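About Prulotia

Prulotia is a small guest house supplier. Started in January by Chiamaka Akpan and Bello Shehu, out of Chiamaka's garage. Sheets, quilts, towels, bath mats – the stuff guests notice when it's bad. We now look after 36 guest houses and two school dorms.

No contracts. Call by noon, we deliver next morning. Stains, rips, wrong size? Send it back, we swap it, no forms to fill in.
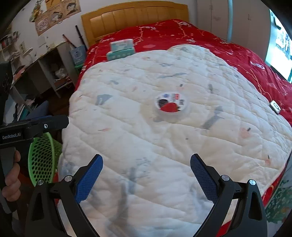

Who to ask for

Orders and billing – Abimbola Olatunji, ext. 3353
Deliveries – Uchenna Olaniyan
Repairs and alterations – Titilayo Olaniyan (mornings only)

Minimum order is 2 full bed sets. New price list comming soon, old one still good untill then.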